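Posted in: Author Chats / Teen & YA Serials

Amber Vandenberghe wrote the first chapter of Plollero on her phone, on the bus out of Ernetdale. Nine stops. "I got off and it was done. Terrible, but done."

It's now up to 90 chapters. Two sisters, a runaway, a town called Flaltby where the phones don't work. Readers keep asking which sister she is. "Neither! Maybe the mum a bit."

Her beta reader is Nivaldo Fagundes, who writes the Maes stories. He talked her out of killing the boy in chapter 5. "He sent me a whole page in capitals," she says. "I was rapt. Someone cared." The boy lived, and got his own spin-off in August.

She aims for 2000 words a night, after tea, telly off. Misses it plenty. Doesnt plan. "I know the last line. Everything before that is a mess."
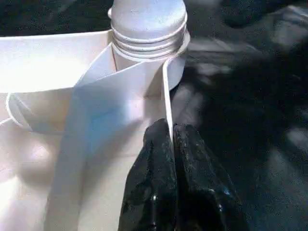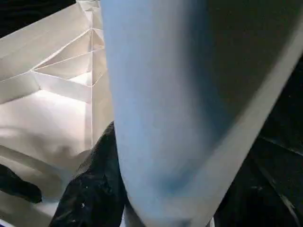 And the last line? Not telling. She'll say it's set at the servo, early morning, and that the older sister is driving. "People reckon they've guessed it in the comments. One of them has, I wont say who."

After that, a rest, then maybe something with ghosts. "Short, but. Ten chapters and I'm out."

Contact us | Submit a story | Back to top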